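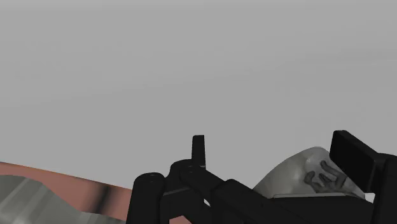

A reader in Cirna wrote to say that I was wrong about loyalty cards, and that a discount is a discount whoever it comes from. She saves enough on her weekly shop to pay for a tank of petrol every couple of months, and she would like me to stop telling her that she is being fooled.

I don't think she is being fooled. She knows what she pays and she reads her receipts. My complaint in the April column was with the two-price label, and I still hold to it.

Anyone who has been in the big Brasetti on the ring road will know the label I mean. The card price is printed large, in yellow. The other price is underneath, in small grey type. For a long time the grey price was the normal one and the yellow one was an offer. I am no longer sure that is true. Coffee that used to cost the same for everybody now has a card price close to the old price, and a grey price well above it. The shopper with the card pays what she always paid and is told she has saved money. The shopper without the card pays more.

You may say that the answer is to get the card, as it is free. For most people that is fair enough. It takes a few minutes on a phone. But you do need the phone, and an email address, and these days you need the app as well, because the Brasetti in town has stopped giving out the plastic ones at the desk. My neighbour is in her eighties and has a telephone that plugs into the wall. She pays the grey price on everything. So does anyone passing through, and so does the man who has come out without his phone and only wants a pint of milk.

Then there are the points. I have had a Paucar card for years and last week I looked up my balance, which stood at 3032. I had no idea what that was worth. The leaflet said that 700 points could be exchanged for a voucher, that vouchers could not be used on the same day they were issued, and that no more than 2 could be used in one shop. I am a patient man and I read the leaflet twice. I still could not tell you what a point is in money. A shop that wanted me to know would have printed it on the front.

I am told that the cards let shops plan their stock better, and perhaps they do. The Tanuvby cooperative, where I buy my bread, has never had a card and seldom runs out of anything I want. It has one price on each shelf. It is a little dearer on tins and a little cheaper on vegetables, and I can compare it with anywhere else by looking.

What I would like is quite modest. Let shops run their schemes, but make them print both prices in the same size, and let a person without a phone ask for a card at the till. If a price is called a saving, the higher price should have been charged to everyone for a decent stretch beforehand — a month would do.

My reader finished by asking whether I had handed in my own card, given how strongly I feel. I haven't. I used it on Saturday, for washing powder, and paid the yellow price.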